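Brinton Job Hunter's Kit: a long review from somebody who used all of it

September 29, 2018

I've been meaning to write this up for ages, and then of course I got the job and had no time to write anything at all (more on that further down). A few of you asked in the comments on my redundancy post what I was using to keep my applications straight, so this is my proper go at the Brinton Job Hunter's Kit, which I bought with my own money for £38.

You get a ring binder with a stiff navy cover, a pad of tear-off application sheets, a set of dividers, a slim workbook on writing letters and preparing for interviews, and a login for the website that goes with it. I'd put off buying it for weeks. It felt a bit daft to pay for a folder when I had a perfectly good drawer full of folders upstairs! But I had reached the stage of ringing up a firm in Dandville to ask how my application was getting on, only to hear that they'd turned me down the week before and I had simply filed the email in the wrong place. I went and ordered the kit that same evening.

The application sheets are the best bit, and I'd have been happy with just those. One sheet per job. There's a box at the top for the closing date, a space for the name of whoever you spoke to, and then a big ruled section headed "What did I tell them?" I can't say enough good things about that section. When you've sent off 16 applications, as I had by the end, you really do forget whether you told this lot that you could start straight away or that lot that you'd be happy to travel. More than once I had the sheet on my knee during a telephone interview and was very glad of it.

It also has a small box for how the employer treated you, which made me laugh at first and then became oddly useful. You'd be surprised how rude some people can be in an email to a stranger who has only asked for work. I had one reply that was two lines long and managed to be unpleasant about my age and my spelling (my spelling was fine, thank you). I wrote it in the box, turned the page and felt a good deal better. The workbook has a sensible page on this too, about keeping every message, not answering while you're cross, and where to get proper advice if something said to you looks like discrimination. I thought that was handled kindly, without any scaremongering. 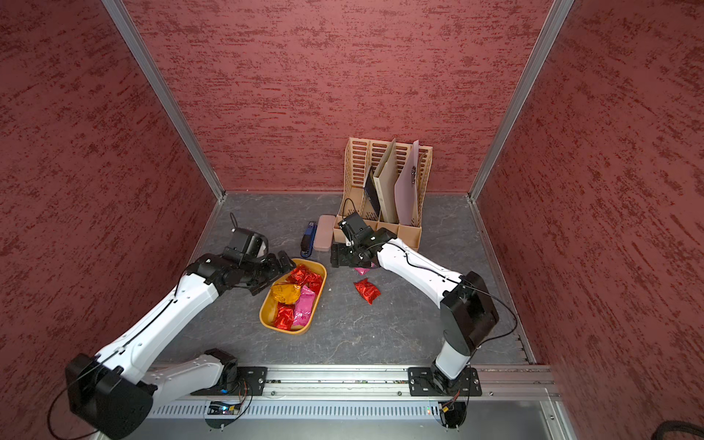
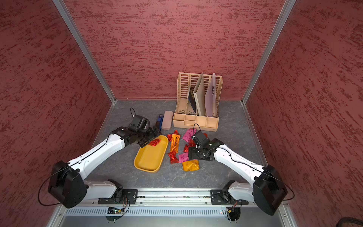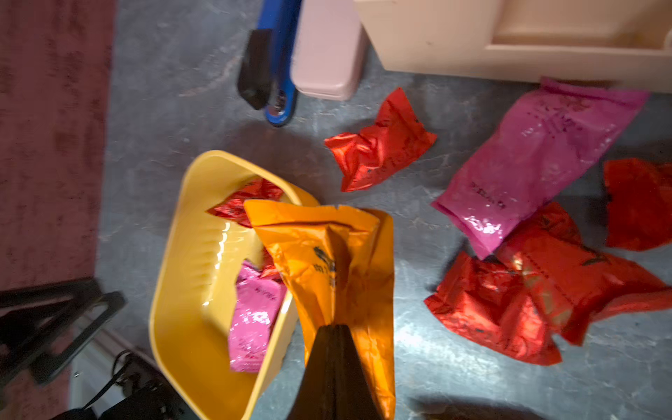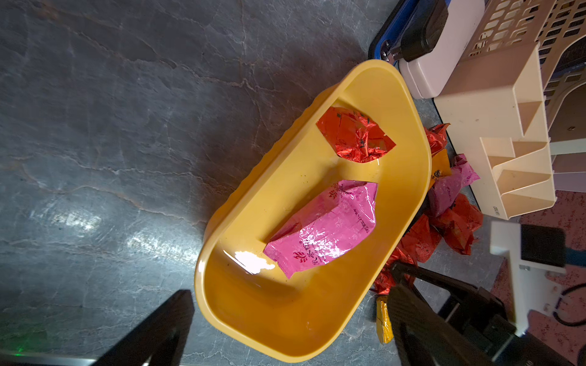 The website I'm less keen on. You type in your details once and it's meant to turn them into a covering letter, but the letters all come out sounding like the same very eager person, and that person isn't me. There's also a limit of 700 words on your work history, and if you've been working as long as I have you'll spend a whole evening chopping out jobs you were rather proud of. I gave up in the end and wrote my letters the old way, at the kitchen table, using the workbook's list of opening sentences to get me going. Those are good, by the way. Plain and polite and not too pleased with themselves.

The reminders did work well, I should say. You put in a closing date and it emails you two days before. I'd have missed the Wiegand application without it, and Wiegand is where I'm now working, so I can hardly complain!

A few grumbles about the binder itself. The rings don't quite meet at the top, so the first few sheets catch when you turn them. The dividers are labelled "Applied", "Interview" and "Outcome", and I'd have loved one more for jobs I was still dithering over, which at one point was most of them. And the pad runs out sooner than you'd think if you spoil a few. Refills are sold separately and I thought they were dear, so I ended up ruling my own on plain paper.

I did look at the Zirnholm planner as well, which a lot of people recommend. It's smaller and prettier and it would fit in a handbag, but it's set out by date, a page for each day, and I found I wanted everything about one employer in one place. If you're applying for only a handful of jobs and have a lot of appointments to keep, you might well get on better with that one.

Would I buy the Brinton again? Yes, for the sheets and the workbook, and I'd leave the letter writer alone. Mine has gone to my niece now, who finishes college in the summer, with the used sheets taken out and a new pad tucked in the back. If anyone has found cheaper refills that fit the rings, do leave a note underneath and I'll pass it on to her.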